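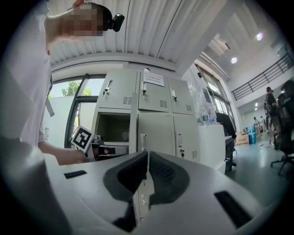

Vasanthi Debnath reckons a combination padlock is a combination padlock, and I should stop going on about mine. Fair enough, but I've used the Civska on my gym locker since June and I love the thing!

The dials are the best part. They're big, they click properly, and I can read the numbers without my glasses (my old Tretcombe was hopeless for that). The shackle is long enough for the chunky latches at the pool as well. Setting your own code takes 2 minutes once you find the little reset pin, though the instructions are printed in a grey so pale I had to take them out to the verandah.

Grumbles? The colour has rubbed off one corner, and it's a bit heavy in a jacket pocket. I've already bought a second for the shed.

30 December 2018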